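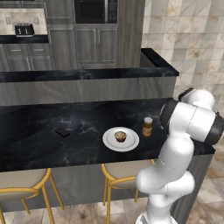 February, notebook 2, K. Kovács

Sourdough trials, cont. Picking up from the flour page — see there for the bin numbers, not copying them out again.

07.40. Starter out of the fridge last night, fed once, fed again before bed. Smells of apples and a bit of nail varnish. Flindov white is what it has been living on since the new year, so any change today is down to the bread flour and not the starter. In theory.

Dough A: Flindov strong white, 1000 g, water as on the card, salt 2 per cent.
Dough B: Corora wholemeal, half and half with the Flindov, 500 g each. Same salt. Extra splash of water, not weighed, sorry. Will regret that.

Mixed both by hand. B drank the water straight away and went stiff as putty, A still sloppy after the rest. Left them both under damp cloths on the shelf over the boiler. Shelf is warmer at the left end, I keep forgetting. A was on the left. So that's a mark against any comparison of timings, write it down and move on.

08.30. Salt in. Squeezed it through with wet hands. B tears if you pull it fast, fine if you go slow.

09.15. First fold. A has some stretch now. B no.

10.00. Second fold. Swapped the bowls over on the shelf, should have done that at the start. Arnardóttir thermometer reads two degrees higher than the old one in the same dough. Which one is lying? Stuck both in a glass of ice water and the old one was spot on, so the Arnardóttir is out and everything on the last three pages wants knocking down by two. Have pencilled it in the margins. If you borrow it PLEASE subtract, or buy a better one.

11.20. Third fold. B has woken up, bubbles at the side of the bowl. Smells like wet hay, in a good way. A domed nicely, wobbles when knocked.

Phone call from the mill at Feltby in the middle of all this. They can do the coarse rye but only in the big sacks, and we've nowhere dry to put a big sack. Said I'd ring back. Have not rung back.

12.45. Shaped A. Bit early? Poke test came back quick. Went ahead anyway as I wanted the bench. Two rounds, into the long-haired baskets (the ones that need a proper brush out, there is old flour in the seams and it is going grey).

13.30. Shaped B. Much stickier, used rice flour on the basket this time and it helped a lot. Last time I used ordinary white and had to dig the loaf out with a spoon. One round, one tin, to see whether the tin hides the weak gluten. Suspect it does.

15.10. Oven on full, pot inside. Took five minutes longer than it used to for the light to go off. Door seal?

15.50. A, first round. Slashed too shallow, lid on.
16.15. Lid off. Decent spring but it has burst along the side where the slash should have been. Colour good.
16.40. A, second round, deeper cut. Much better ear. Same dough, same pot, so the cut matters more than I'd been giving it credit for.

17.30. B, round. Spread the moment it left the basket. Flat, dark, smells wonderful. B, tin, in straight after at a lower heat.

Crumb, once cooled (almost, I was hungry):
A — open near the top, tight at the base. Underproofed, so yes, shaped early. Mild, slightly dull.
B round — close, damp, nutty. Best flavour of the lot by a long way. Toasts well.
B tin — same taste, proper sandwich shape. This is the one to take forward.

Next time
Weigh the extra water in B. Weigh it.
Bowls in the middle of the shelf.
Try B with a quarter wholemeal, rest the same.
Leave A until it wobbles and then leave it agian for half an hour.
Brush out the baskets.
Ring Feltby re rye, ask if they'd split a sack with the café.

Starter fed and back in the fridge 19.10. Lid loose. There's an end of B in the bread bin if anyone wants it, butter is mine but help yourself.

KK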